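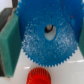 A blue gear between the gripper pads at Clasow's test bench, with a smaller red one below.

Clasow has stopped taking orders for its gear assembly cell after a fault that let the arm keep working when it no longer knew where its parts were. The company calls it a "position confidence event". Its customers may prefer a plainer name.

According to a notice sent to buyers on March 4, 2026, the software that checks each part before it is set down could time out and report a pass anyway. The arm then pushed on. At Bevard, a pump maker that has had the cell since last year, the fault went unnoticed through a run of 476 assemblies, of which 118 were later found to have damaged teeth or a gear sitting crooked on its peg.

No one was hurt. Clasow repeats this three times in a two-page notice, and says the arm stayed within its force limits throughout. It does not say what those limits are, and a spokesman declined to give them when we asked.

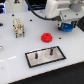

Photo: Clasow

The task is not a hard one. The arm picks up a gear, carries it to a metal plate and lowers it over a peg. Clasow has been showing it to visitors for two years as proof that the cell can be left to get on with things.

Sigrun Dahlgren, the firm's head of product, said the fault was "rare and well understood" and that a fix went out to all 23 sites in February. Asked why buyers were only told in March, she said the company had wanted to be sure of its facts first.

That leaves a gap of several weeks in which sites were running changed software without being told what had been wrong with the old one. Nokuthula Swanepoel, production manager at Bevard, said her team learned of the problem from their own scrap bin.

"We rang them, they didn't ring us," she said. "They asked if we'd cleaned the gripper."

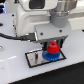

The red gear is held on top of the larger blue one over the plate.

Clasow says it has since repeated the job on its own bench with no failures. It has not published the results, and the tests were not watched by anyone from outside the firm. Keabetswe Jacobs, a machine safety consultant at Fairclough, said a clean run in the maker's own workshop told buyers very little.

"The parts are tidy, the light is good and the people who wrote the code are standing next to it," Jacobs said. "I'd want to see it on a night shift."

Bevard has gone back to fitting the gears by hand and is asking for its money back. Clasow said it was in talks with the customer and would not comment further. Orders are due to reopen next month.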